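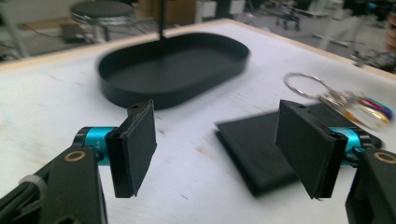

Is a fixed rate savings account worth it any more?

Posted by Hajnalka Bíró in August
Filed at 11:40 pm, way past my bedtime

My credit union sent me one of those cheerful letters this week. My 12-month certificate is about to mature, and unless I tell them otherwise they will roll it over into a new one at whatever the rate is on the day. I have 5 days to decide after it matures and then I'm locked in again. Five days! I take longer than that to choose a shower curtain.

I opened this thing last summer, mostly on the advice of my friend Farzana Janjua, who had put nearly everything she had into one and was very pleased with herself. Rates were decent, I had a bit of money left over from selling the car, and I liked the idea of not being able to touch it. I know myself. If it's in checking, it becomes takeout and garden chairs.

So did it work? Well, sort of. I got $249 in interest for doing absolutely nothing (before tax, and I always forget the tax part until the form shows up). I was thrilled for an evening. Then I looked at what I'm paying for groceries now compared with last summer and got a bit less thrilled. I'm still glad I did it, because the same money in my old savings account would have earned me enough for a sandwich.

The trouble is the new rate. It's a good bit lower than the one I've had, and the letter puts it in much smaller type than the word CONGRATULATIONS. I rang up to ask if they could do any better, and a very nice man told me there was a "special" if I went for an odd number of months. Why are the specials always an odd number of months? I asked him and he laughed and said he'd wondered too.

The other thing I asked about was the penalty for taking it out early. On mine it's 90 days of interest. I had it in my head that they could take half your savings, so that was a relief, and I wish I'd asked last year when the boiler went and I put the whole repair on a credit card. I paid interest on that card for months while my own money sat there looking at me. When I worked it out on the back of the letter, breaking the certificate would have been cheaper by a long way. Lesson learned, I suppose, although I'd probably do it again out of stubbornness.

What I'm leaning toward is splitting it. Part goes back in for a year, part goes in for six months, and the rest sits in a plain online savings account where I can get at it in a day or two. Rizwan at work calls this a ladder. Mine has two rungs and a puddle at the bottom, but fine, it's a ladder.

I did think about putting some into an index fund. Everybody seems to be doing well out of those and talking about it at lunch. But I want this money for the roof, and the roof is not going to wait ten years while the market sorts itself out. My mother kept hers in a biscuit tin, so by family standards I'm already a daredevil.

Anyway, I have until the end of the week to call them back. If any of you have a certificate coming due, are you rolling it over or running for it? And has anyone had a bank bump the rate up just because they asked? I'd love to know what you said to them, word for word if you can remember it.

Off to look for the tax form from last year. I think it's in the drawer with the batteries.

Share this post (5)
988 views | 2 comments

Chaltu Dinsa
I rolled mine over without reading the letter and I'm stuck until spring. Read the letter!

Sobia Mengal
They matched another bank's rate for me, but I had to go in with the ad printed out. Take the ad with you.

Contact | Copyright Hajnalka Bíró | Back to top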